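Ornov – third album delayed AGAIN, now "spring"

Started by gravelpit_dave

gravelpit_dave wrote:
So the label update went out Tuesday and Ornov have pushed the new record from September to "spring". Which spring they don't say. Same statement as last time with the month swapped out, more or less. Mixes "need to breathe", the band is "thrilled with where it's heading", pre-orders will be honoured.

I paid for the double vinyl plus the signed booklet. I'd like to believe them but I've now read this email three times in three different fonts. Anyone heard anything from someone who isn't trying to sell me a hoodie?

kelpie_riffs wrote:
Mylene Fajardo said on the Juller podcast that drums and bass were finished ages ago and they were only waiting on vocals. That was before the first delay. So either they scrapped the lot or someone is telling porkies.

torvald77 wrote:
Or vocals take a while? She's the bass player, she isn't going to go on a podcast and say the singer's having a rough trot. People in here carry on like a delay is a crime. I'd much sooner wait and get another Dravonus than have it on time and sounding like the second one.

gravelpit_dave wrote:
Dravonus was recorded in nine days in a shed, Torvald. They're very proud of it, it's in the liner notes. That's my whole problem with "needs to breathe".

torvald77 wrote:
Nine days of tracking. They'd been playing those songs live for years beforehand. Not the same thing at all and you know it.

marrow_static wrote:
Has anybody looked at the actual pre-order page lately? It used to say 640 copies for the vinyl and now it just says "limited". I took a screenshot of the old one. Could be nothing, but when a number quietly disappears it's usually because it went up.

kelpie_riffs wrote:
Limited to however many of us they can find.

hollowbell wrote:
Putting this in here. People on the other board have been reading all sorts into it. 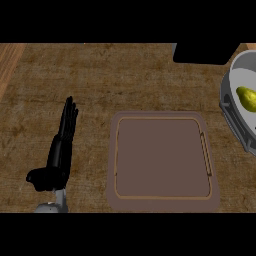
Black mechanical hand, brown tray, pear in a grey basin.

hollowbell wrote:
Someone over there reckons the pear is a nod to "Orchard of Teeth" off the EP. I don't buy it. If it was the cover they'd say it was the cover.

marrow_static wrote:
Agree with that. A band that puts its logo on socks would have its logo on the album art. Until there's a tracklist I'm not reading anything into it.

torvald77 wrote:
Can we not do the clue hunting again. Last time this forum decided the B-side was backwards Latin and it was the guitarist's uncle reading out a bus timetable.

gravelpit_dave wrote:
I still think that was a cover story.

saltbush_sal wrote:
Long time reader, hardly ever post. I saw them at the Ng Theatre in the winter and they played two new ones. One was excellent, slow thing with a long clean intro, no title given. The other sounded half written, to be fair, the middle just stopped and went back to the verse. If that's where the songs were at I can see why it isn't out yet.

It was a good show otherwise. 50 minutes, no encore, $20 for a beer and a bag of chips.

kelpie_riffs wrote:
50 minutes as headliners?? With two albums and an EP to choose from?

saltbush_sal wrote:
Yep. Divina didn't talk much between songs either. Voice sounded fine to me though, she hit the high part in "Lantern Debt" with no trouble, so I'm not sold on the theory that it's her holding things up.

torvald77 wrote:
I never said it was her. I said it could be, and that vocals take time.

marrow_static wrote:
You said "rough trot".

torvald77 wrote:
As a hypothetical. Mate.

ambercasket wrote:
I'll stick up for the label a bit here. I asked for a refund on Wednesday's lunch break, had the money back the next morning, polite email and everything. If you're worried, just do that and buy it when it exists. I don't get why people leave their money in there and then complain about it every few months.

gravelpit_dave wrote:
Because if I cancel, I lose the signed booklet, and the signed booklet is why I ordered it through them and not my local shop. It's set up that way on purpose. You get the refund or you get the thing you wanted.

ambercasket wrote:
So you do trust them to deliver it.

gravelpit_dave wrote:
I trust them to sign it. Deliver, we'll see.

hollowbell wrote:
Small update. I wrote to the label and asked three questions: is the album finished, is it being mixed now, and is Divina Soriano still producing it herself. The reply was two lines and answered none of them, except it did call the album "self-produced". So that's one I suppose, if you squint. I asked about the vinyl number too and got a link to the pre-order page – the same one that says "limited".

marrow_static wrote:
Self-produced with no outside deadline. There's your delay, I'd put money on it. The debut had a producer telling them to go home.

torvald77 wrote:
The second one was self-produced as well and came out on time.

kelpie_riffs wrote:
And you've just spent half the thread telling us how it sounded.

torvald77 wrote:
Fair. The drums are like someone kicking a wheelie bin. I'm still keeping my pre-order.

saltbush_sal wrote:
Does anyone have a recording of the slow song from the Ng show? There was a bloke near the desk with a proper mic set up. Happy to swap, I've got the full set from the tour before it, decent sound apart from the first song.

hollowbell wrote:
Sal, check your messages.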